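Projects > Ploncombe workshop > Gripper trials > Progress report

Gripper comparison: where we've got to, October 2026

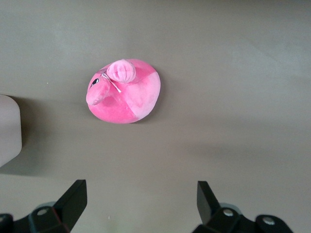
The pink plush from the wrist camera, with the black fingers open.

Dear Roos,

Thank you again for being so patient with us while the second arm was sorted out. Lies has it behaving nicely now, and we've been able to get on with the part we all enjoy, which is picking things up!

As you'll remember, we're comparing 2 sets of fingers, the Gallo and the Visser, on the same arm with the same controller. Each set gets 400 tries across the soft and rigid items. The Gallo run is finished. The Visser run stands at 60 (Nhi had to stop and reprint a bracket, and the first print came out the wrong colour, not that it mattered to anyone but her).

Soft toys are still the hard ones. The fabric gives, the fingers close further than the controller expects, and we've had to drop the closing speed to 80 per cent of what we use for boxes. I'd like to keep it there until both runs are done so the comparison stays fair.

The wrist camera has been a pleasure. Bram would like it tilted a little more towards the fingertips, and we'll try that after the Visser run.

Spending is on budget, apart from freight. I'll send the receipts along separately.

Warmly,
Hendrik Cuypers

Comments

Roos H: Lovely to read, thanks Hendrik. Could the freight figure come before the next payment?

Nhi: The bracket is grey now. For the record.

Contact the Kolto project office | Back to top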